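Drawstring bags, small bits and the table clear-out

Posted May 3, 2023 in Sorting & Storing

Quick one because I'm between loads of washing. A few of you asked after the last post how I keep small stuff from taking over, and the short version is drawstring bags. Bright ones. Cheap ones. Longer version follows, not in any great order.

Start with the table

Everything out onto one clear surface first. I mean everything from that one drawer or that one shelf, not the whole house. One drawer. If you do three drawers at once you'll be eating tea off your lap for a week – ask me how I know.

Pale table is best. You can see the dark cords and the odd black toggle against it. If yours is dark timber, chuck an old white sheet over the top and tuck it under the corners so it doesn't slide.

Ours is two panels pushed together and crumbs love the join. Run a blunt butter knife along it with a damp cloth wrapped over the blade. Takes a minute. Do it before you tip the drawer out, not after, like I did.

Small things go near you, bulky things along the back. Sounds obvious. I never did it for years and kept knocking the tall stuff over reaching past it.

Which bag for what

Soft fabric ones for anything light. Hair ties, spare sponges, pocket tissues, those rubber rings and bands that end up in every drawer. Nothing with a point. Scissors will go through thin fabric and then through you.

Colour sorting works if you keep it dead simple. In our house:

Orange – travel and car
Blue – bathroom spares
Green – kids' odds and ends

Don't go past four colours. Graciela Alarcón wrote in that she had eleven colours going and a chart on the fridge, and her family just ignored the chart and put everything in the red one. Four is plenty.

Sizes. The bag should be two thirds full and still close flat. If you have to wrestle the cord it's too small, and you'll stop closing it, and then it's just a sack with stuff falling out.

Filling them without swearing

Lay the bag flat, cord end facing into the table. Pinch the top layer of the mouth with one hand and hold it up a bit. Slide the things in with the other. Don't try to stand the bag up, it will flop every time.

If the mouth keeps shutting on you, the toggle is still half done up. Push it right down to the end of the cord first. Then run two fingers around inside the casing to spread the gathers.
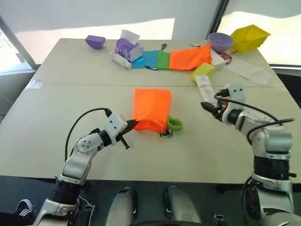

Flat things first, lumpy things on top. Tubes go in end first down the side. Anything that rolls gets put in last or it'll be on the floor before you've turned around. And keep a bowl or an open bin at the far corner for the strays, the stuff that belongs in some other room. Do not get up and deliver each one! You'll go to put a peg in the laundry and come back forty minutes later having defrosted the freezer. Fill the bowl, do one lap at the end.

Rubber rings and bands – thread them on the bag's own cord if they belong with it. Otherwise into a zip bag before they go in. Rubber left loose against a printed packet for a summer can stick to it and take the print off. Learned that in the shed at Prisby, where it gets very hot under the tin.

Washing the bags

Cold wash, inside out, cord tied in a loose bow so it can't pull through. Do the toggle up hard against the knot as well. Wash the orange ones on their own the first couple of times, orange runs like nobody's business. I have a pillowcase the colour of a apricot to prove it.

Dry them hanging by the bottom corners, mouth down. Not in the dryer. The casing puckers and then the cord drags forever after.

Iron? No.

When the cord comes out

It will. Safety pin through one end of the cord, close the pin, feed it round the casing with your fingers bunching the fabric along as you go. Bautista Echeverría uses a paper straw instead – cord up the straw, staple the end, push the straw through. Works well on wide casings, hopeless on narrow ones.

Ends fraying: dip in clear nail polish and leave overnight on baking paper. Knot after, not before. For nylon cord you can melt the end with a lighter but do it outside and don't touch it straight away.

Lost toggle, use a big button with two holes. Both cord ends through, one hole each, knot behind. Doesn't lock as tight but it'll hold a bag of socks.

Sponges, boxes, bowls

Spare sponges: bone dry before they're bagged. If there's any damp in them at all the whole bag smells like a vase. I cut new ones in half for the bathroom. Half is enough for a basin.

Tissue boxes don't go in bags, they get crushed and then you can't pull one out without five more coming. Stand them on something, or use the soft packs for the car. When a box is nearly done I move the last few into the soft pack and flatten the box for recycling straight away. Empties breed.

Plastic bowls with a chip or a bit of a warp – keep one for sorting, bin the rest. You don't need seven. I had seven.

Small cardboard boxes are good dividers inside a bigger tub. Cut the flaps off completly, they only get in the way. Lean them up against the side till you know where they're going, don't glue anything yet.

Foam offcuts, wedges especially: handy behind a row of bags to stop them slumping to the back of the shelf. They also prop a window, hold a cookbook open, and stop the laundry door banging. Vacuum them now and then with the brush bit. Don't wash them unless you've got three dry days in a row.

Where the bags live

Hooks. Inside of the cupboard door, 15 cm apart, so they hang beside each other and not on top. Ours were the adhesive sort and half fell off the first winter, so clean the door with metho first and leave the hooks a full day before you hang anything. Or just use screws. Check how thick the door is before you do, please.

A bag that weighs more than a tin of tomatoes wants a shelf, not a hook. I weighed our car bag and it was 454 grams, which the hook did not like one bit.

Labels: a luggage tag on the cord. Pencil, so you can change it. I know people like the printed ones but you'll move things around for at least a month before it settles.

Packing up

Table's nearly clear. Whatever is left and you can't name a home for, goes in one bag with the month on the tag. Mine says May. If I haven't gone looking for any of it by Christmas it goes to the op shop without me opening it. Be strict. Violeta Valdebenito opens hers every time and every time it all goes back in the drawer.

Wipe down, warm water and a drop of dish soap, then a dry cloth. Check underneath the table too, there's always a toggle.

Bits from readers

Damián Maldonado: puts a dryer sheet in the bag with the winter gloves. I find them too strong but he swears by it. A bar of plain soap still in its wrapper does the same job.

Violeta again: rolls empty bags up and keeps them inside the biggest one so you always know where the spares are. Doing this now, very good.

Maximiliano Farías wanted to know if old shirt sleeves make decent bags. Yes – sew the shoulder end shut, thread a cord through the cuff after you've snipped the seam open a tiny bit. Long and skinny, good for umbrellas or knitting needles with corks on the tips.

Someone asked about mesh. Fine for bath toys and veggies. Not for anything with a cord of its own, it'll catch in teh holes and you'll be there all night with tweezers.

Next up is the linen cupboard, if I can get the door shut long enough to get a hook on it. Send me your fitted sheet methods, mine's a ball.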